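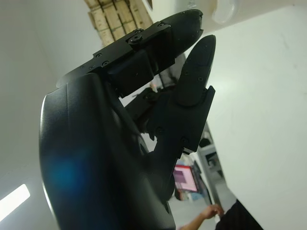 Collecting demonstrations at Curkura: common questions

What counts as one example?
One complete try at a task, from the start signal to the moment the operator presses stop. A failed try is still an example. Mark it as failed and keep it.

How many do you need for each task?
We ask for 100 before the first training run. The largest set so far, for the Dodura sorting task, has 313.

How long is a shift?
Operators record for 4 hours at most, with breaks whenever they like. Tired operators move differently, and the model picks that up.

Does the wrist view have to be tidy?
No. People, shelves and screens in the background are fine. Please don't rearrange the room between tries – changes in the middle of a set are hard to trace later.

Should I clean the hand first?
Wipe the fingertips at the start of a shift. Dust on the joints can wait for the monthly service.

What if a finger sticks?
Stop recording, note the try number and tell Tainá Lins. Do not tighten any screws yourself.

Can I delete a bad recording?
Only if the start signal was missed. Everything else goes to review, where it stays for 14 days.

Who uses the data?
The Hivusov training group, and nobody outside the company. Faces are blurred before the files leave the recording room. Hands and arms are not.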